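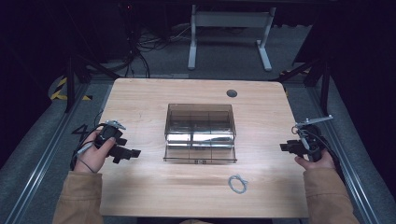
Fig. 1. Both grippers in hand, with the acrylic box and the loop of gray cord on the table.

So this term I got to review the Stasance handheld gripper kit, and I had way more fun with it than I expected! The idea is simple: you hold one gripper in each hand, do a small job on a table, and the kit records your moves so a robot arm can be trained on them later. My supervisor, Vilho Aaltonen, wanted to know if first-year students in our Plillusville lab could use it without much help.

My answer is yes, mostly. Setup took me 43 minutes the first time (a lot of that was me fighting with the software license). After that I recorded 400 short runs through August, all of them tabletop tasks with small things like cord and a pen-shaped stylus. Soft cord is hard work. The jaws close fine, but you can't feel how tight you're squeezing, so my early runs were pretty clumsy.

What I liked best was the Undo button in the app – one click and the last bad run is gone. What I liked least was the cables. You have to think about where they go every time you turn your wrists, and after 60 minutes my forearms were done for the day.

I'd say buy it, but get longer cables and plan for breaks. Next term Gachanja, our sister project, takes over the kit and wants to get to 1,000 runs. My settings and notes are in the shared folder under "grippers".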